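September, Ivville
Von Hsin-yi Lo

Die Nachlassstelle der Gemeinde Ivville nahm den Arbeitsplatz der verstorbenen Archivarin Siu um neun Uhr vormittags in Verwahrung. Gemäß Dienstordnung war jeder bewegliche Gegenstand zu benennen, mit einem Zettel zu versehen und einer Kiste zuzuweisen. Das Verzeichnis der Akten umfasste mehr als 2.000 Einträge und lag bereits vor. Für den Tisch war ein eigenes Blatt vorgesehen, Nummer 179.
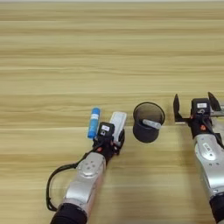 Blatt 179: Tisch, helles Holz, mit Stifteköcher und Klebestift.

Die Beauftragte der Stelle trug zunächst das Möbel ein. Danach zögerte sie. In der Spalte »Zweck« hatte die Verstorbene mit Bleistift bereits etwas vermerkt, offenbar vor längerer Zeit: »Bleibt, wie es liegt.« Eine solche Verfügung war der Dienstordnung nicht bekannt. Die Beauftragte legte den Vorgang der Abteilung Undeck vor und erhielt den Bescheid, die Anordnung sei bis zur Klärung zu achten. 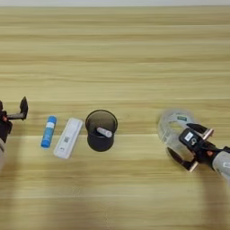

Die Klärung dauerte 40 Tage. In dieser Zeit suchte die Beauftragte den Tisch täglich auf und verglich ihn mit ihrem Blatt. Der Klebestift mit der blauen Kappe und die weiße Fernbedienung lagen schräg nebeneinander, beinahe gleich ausgerichtet, und sie ertappte sich dabei, die Richtung nachzusehen, in die beide wiesen. Sie führte zum Fenster und darüber hinaus zum Hügel Alotness. Die Beauftragte vermerkte dies nicht – eine Spalte dafür gab es nicht.

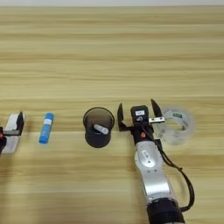

Frau Lo möge bedenken, schrieb Undeck schließlich zurück, dass ein Klebestift keine letztwillige Verfügung sei und der Raum zum Monatsende gebraucht werde. Man bitte um Räumung.

Die Beauftragte packte am selben Nachmittag. In die Spalte »Zweck« schrieb sie mit Tinte unter den Bleistift: »Zur Kenntnis genommen.« Den Köcher stellte sie zuletzt in die Kiste, mitsamt seinem Inhalt. Am Abend ging sie zu Fuß nach Alotness hinauf und kehrte erst nach Einbruch der Dunkelheit zurück.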